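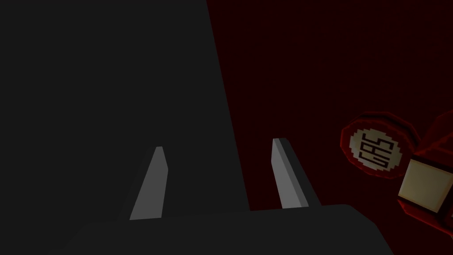

The Harkirwood gripper trials are a series of simulated tests in which parallel-jaw grippers, wrist cameras and controllers are compared under the same conditions before anyone buys or builds the real parts. They were set up at the El Fassi workshop in Prestovdale by Nesma Ait Brahim, who had grown rather tired – as many people in the trade do – of choosing hardware from brochures.

Shares 10 · Comments 0

Method

Each gripper is given 2000 attempts with a plain position controller and another 2000 with the Zoker controller, which slows the arm as it comes near a surface. That makes 4000 attempts for every gripper, and it is a fair old wait if the computer is doing anything else at the time. The view is taken from the wrist, close behind the fingers, so that an approach to a large block can be judged from where the gripper itself is.
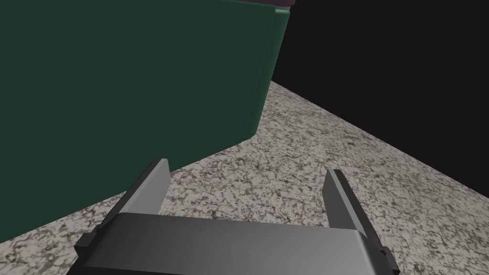 This page was last changed on Monday, June 15, 2020.

Big upright blocks proved the most useful of the test objects. A finger that comes down too near the foot of one will catch it, and a wide opening, so welcome when picking things up, leaves less room for mistakes at the sides. Speckled floors were kept in the set as well, being a good, honest nuisance to any camera that has to find an edge.

Cameras and lighting

Dim rooms are treated separately. Pale fingers remain easy to pick out against a dark surface, but a dark gripper body can very nearly melt into whatever lies behind it, and the first camera settings lost its outline again and again. A further 3000 attempts were added for this alone, with the exposure raised a little at a time.

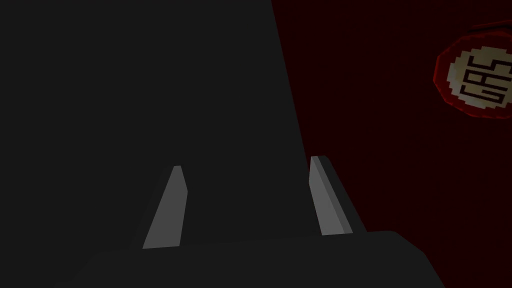
Open fingers in low light, with a round disc at upper right.

Tapered fingers are the usual choice in the trials. Broader ones were due to be tried in July, together with a softer closing speed that Ait Brahim had long wanted to see put through its paces.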